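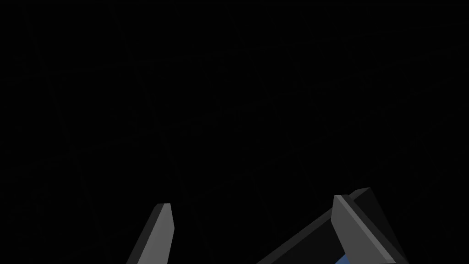 Keeping the Office Binding Machines Running

Vivek Mathur has repaired comb binders, shredders and paper cutters at Weerakoon since April of the year he left technical school. The shop sells small office equipment from a storefront in Trandgate and does its service work in the back. Most of what he sees there, he says, is in for the same few faults.

"People punch too many sheets," he said. "The book says 12 or 15 and they put in 25. It goes through the first few times, so they think the book is wrong. Then a pin bends and the holes on one end stop lining up."

A bent pin can be replaced on the heavier machines. On the cheaper ones the punch block is a single part, and a customer has to decide if it is worth ordering. Mathur charges a flat $96 for a punch block job on the models he keeps parts for. He tells people the price before he opens the cover.

"If the machine was $119 new, I say so. Some of them still want it fixed. It fits on the shelf, they know how it works, they don't want to learn another one. That's fine with me."

Savita Shukla manages the front counter and handles the warranty paperwork. She said the store's one-year coverage includes parts and labor but does not include blades, cutting sticks or damage from staples. The staples cause the most arguments.

"I show them the staple," Shukla said. "Vivek puts it in a little bag with the ticket. I don't have to say very much after that."

She asks customers to bring in the power cord and the chip tray along with the machine. The tray matters on comb binders, where a full one can push paper bits back up into the punch and make it jam. About half of the jam complaints she could settle over the phone, she said, if people would pull out the tray and look.

Pramila Upadhyay runs the office at a tutoring center in Dirnden and has been a customer for several years. Her staff bind workbooks at the start of each term, and the last order was 170 copies. She moved from plastic comb to wire last year and has mixed feelings about it.

"Wire looks better and it lies flat. The parents like it. But if you leave out a page, you are cutting the wire off and starting again with a new one. With comb I could open it up and slip the page in. We left out page 40 in the whole first batch."

She kept the old comb machine for drafts and teacher copies. Mathur cleaned it and adjusted the margin guide, which had worked loose, and he did not charge for the guide.

Asked what an office should look for when buying, Mathur said to start with the number of books made in a month and the thickness of the usual one. A manual punch is enough for a school office that makes a few reports. Anyone binding every day should pay for an electric punch, and he would choose one with pins that can be switched off individually, so that letter and smaller sizes both come out without a half hole at the edge.

He is less interested in combination machines that punch, bind and trim. "When one part is out for repair, the whole thing is out."

For care, he recommends emptying the tray after each job and running a sheet of wax paper through the punch a few times when the handle starts to feel stiff. He does not want anyone spraying oil into it. Oil ends up on the covers, and it holds paper dust.

The shop finished 114 repairs last year, according to Shukla, and shredders made up the larger share. Turnaround is usually a week, longer for parts that come from the distributor in Warnalberg. She expects that to hold through January 2024. Customers waiting on a punch block can borrow a manual binder from the store if one is in.

Repairs are accepted at the rear door during store hours. Machines left for more than 60 days after the pickup call are recycled.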